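# Ullard hand-held grippers, bought as a pair

12 Aug 2023
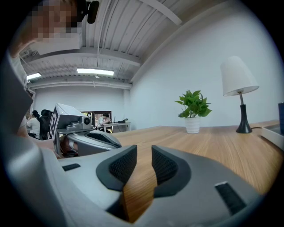 We paid 3464 for two, which Deirdre Kavanagh in accounts read out to me twice, the second time slowly. A single robot arm from Pendico would have cost more and needed its own corner of the office, so I got my signature.

What you get is a fat grey body and two black fingers with mesh pads on the inside. The pads grip well. They are also the bit that wears out, and the quote leaves them off. Budget for 11 pairs a year if your people are as keen as mine.

Weight is the other cost. Si-eun Byun managed 7 tidy runs before she wanted a sit-down and a biscuit, and I have put more staff hours into next year's plan to match. The biscuits are coming out of my own pocket.

Delivery was meant to be January. It came later - the box had been to see the world. Ustatbridge, who sold us the pair, were polite throughout and no help at all.

Would I order again? Yes, with spare pads on the same invoice, and with Deirdre on holiday. Four stars, less a half for the manual, which Do-yoon Heo is still rewriting.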